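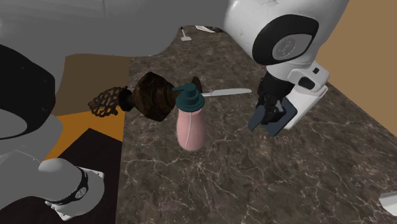

*Simulated kitchen counter used in the Larkell tests, with the arm's open gripper beside a pump bottle, a table knife and a dark brown decorative object. Render: Damach.*

**Robot arms trained in simulation make fewer grasping errors when told what to leave alone, study finds**

*For release Thursday, 9 a.m.*

Damach, a robotics research company, has released results from Larkell, a training method that teaches a robot arm to pick up one item from a crowded surface without disturbing the items beside it. The method was developed and tested entirely in simulation.

In most current training, an arm is shown a target and rewarded for lifting it. Larkell adds a second signal. For every attempt, the software also records how far each neighbouring object has moved, and the arm loses credit for any movement past a set limit. The arm's controller learns from both signals at once.

The research team built 900 simulated countertop layouts for the project. Objects were drawn from a shared library of household goods and placed close together, often touching or partly hidden behind one another. Counter finish, wall colour and floor colour were changed between layouts so the controller would not come to rely on any one kitchen.

Of those layouts, 359 were kept out of training and used only for testing. A controller trained the usual way knocked or shifted a neighbouring object past the limit in 187 of the test layouts. The Larkell controller did so in 100. Each controller had one attempt per layout, and both used the same simulated arm, gripper and camera view.

"We wanted to know if an arm could learn to be careful without someone writing a rule for every object," said Shuk-fan Cheung, who led the study at Damach. "The number is better than it was. It is still too high for a real kitchen, and we say so in the paper."

Cheung said the remaining errors fall into two main groups. The first involves long, thin items such as cutlery lying behind the target, where the controller can see only part of the object and misjudges where it ends. The second involves open or woven shapes, which the depth model tends to treat as solid on one attempt and as empty space on the next.

"Cutlery behind a bottle is the case we look at most," Cheung said. "The arm comes in from the side, the fingers are at a good height for the bottle, and then the question is what the fingertips do on the far side of it. A person would just feel it. Our controller has to guess from what it can see."

The method has a cost in time. Larkell plans more slowly than the standard controller because it checks several approach directions before closing the gripper. The team did not try to speed this up for the current study and has listed it as future work.

The results have not yet been tested on a physical arm. Friction, lighting and the weight of a part-full container are all simplified in the simulator, and the authors caution against reading the test figures as a forecast of performance in a home or workplace. Trials on hardware are planned with Aksoy, an engineering firm that will supply the test bench and carry out the measurements separately from the Damach team.

The layouts were produced with Windum, Damach's in-house scene generator. The company will release the test layouts, the scoring code and the trained controller to other research groups at no charge under a non-commercial licence. The training layouts will follow in March, once the object library has been checked for licensing – a small number of the models came from outside suppliers.

**About Damach**

Damach carries out research on robot handling of everyday objects, with a focus on simulation and open test methods.

**Media contact**

Shuk-fan Cheung, Larkell project lead, Damach. Interviews can be arranged by phone or video. Further renders and a copy of the paper are available on request.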